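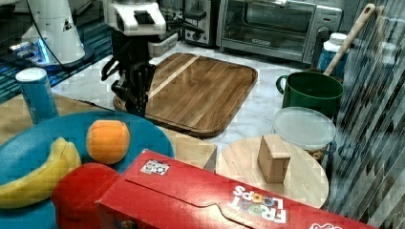

Ha-neul Ryu
Senior Lecturer in Household Studies, Galtusstead College

Chapter 2
The Counter as a Place of Work

Most of the work done in a home kitchen takes place on a surface no deeper than an adult's arm. Food is unpacked there, cut there, left there to cool, and served from there. The same surface also holds the appliances a household uses daily and whatever was set down and not yet put away. Chapter 1 treated the kitchen as a room, with its doors, windows, and paths of travel. The present chapter is concerned with the counter alone.

Household manuals commonly divide the counter into a back zone and a front zone. The back zone, against the wall, belongs to objects that stay in place. A toaster and a toaster oven standing side by side are typical of it. The front zone is kept for the task at hand, and its center is usually the cutting board. A large wooden board with a raised rim and a groove around its edge will hold the juice of a tomato or a roast, and it protects a marble countertop from knife marks and from acid. It also takes up space that must be cleared before work begins.

Between these zones lies a third group of objects, which this book calls the passing group. A green pot with a wooden spoon leaning out of it, a plastic container with a few loops of breakfast cereal, and a bottle behind the pot may all share one end of a counter. Each has a proper place elsewhere. The cook who begins to chop without moving them will work in a smaller area than the kitchen provides, and a spoon handle that reaches past the rim of its pot is easily caught by a sleeve.

The survey discussed in Section 2.3 was carried out in the Gollach district by Jae-hoon Wang in 2000. It recorded the contents of kitchen counters in 754 homes shortly before the evening meal. Students should read the method with care, as the survey excluded shared kitchens and counted only objects resting on the counter itself. Hanging racks and shelves were left out.

After completing this chapter, the student should be able to:
Identify the back zone, the front zone, and the passing group on a given counter.
Measure the clear working area beside a cutting board.
Prepare a simple plan for returning objects to storage before a meal is begun.

Terms introduced in this chapter: back zone, front zone, passing group, clear area, landing space.

2.1 Measuring the Clear Area

The clear area is the part of the front zone on which nothing rests except the cutting board. It is measured from the front edge of the counter to the nearest standing object, and then from side to side at the narrowest point. Both figures are entered on the worksheet at the end of the chapter.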